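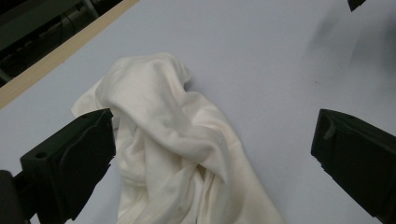
Cototura beta: does my progress carry over to the full release?

Asked 3 Mar 2022 - 3,378 views - 2 answers

I've been in the Cototura closed beta and I'm level 8 with the Grilstead faction. The launcher now says the beta servers go offline before the next test in May. I can't find a straight answer on whether characters and unlocks are kept. The patch notes only say "account data may be affected", and I don't know if that means everything or just match history.

I also bought the Tiltine skin pack with real money. If there's a wipe, do I lose that too? I play on PC, and my account is linked to an email address, no console login.

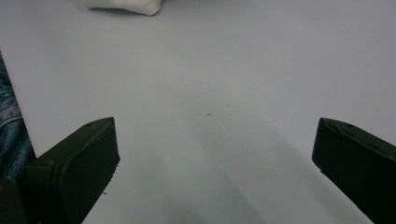 Answer 1 (accepted)

Levels and faction rank get wiped. Purchases don't. That's how it went after the first test, and the beta terms you clicked through say the same under "Test Data".

What happened to mine last time:

- Character level went back to 1
- Faction standing was reset, and I had to pick a faction again
- Soft currency was gone
- Bought packs came back after I logged in, but it took about two days

If the Tiltine pack doesn't show up, open the store tab and use Restore Purchases. Do it while logged in with the same email you bought it on. If you used a guest login at any point, link it before the servers go down - support wouldn't move items from an unlinked guest account when I asked.

Key bindings are saved on your own PC, so those should be fine unless you uninstall. Copy the config folder somewhere first if you've changed a lot.

12 people found this helpful - 3 comments

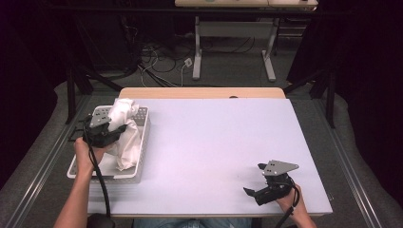
White basket and cloth on the table

Answer 2

Pretty sure it all gets wiped, betas always do that. I wouldn't grind any more Grilstead rank until launch. They nerfed the Bauerfeind rifle anyway so the faction isn't as good now. No idea about the skins, I never bought any. Ask in the forum maybe.

1 person found this helpful - 0 comments

Share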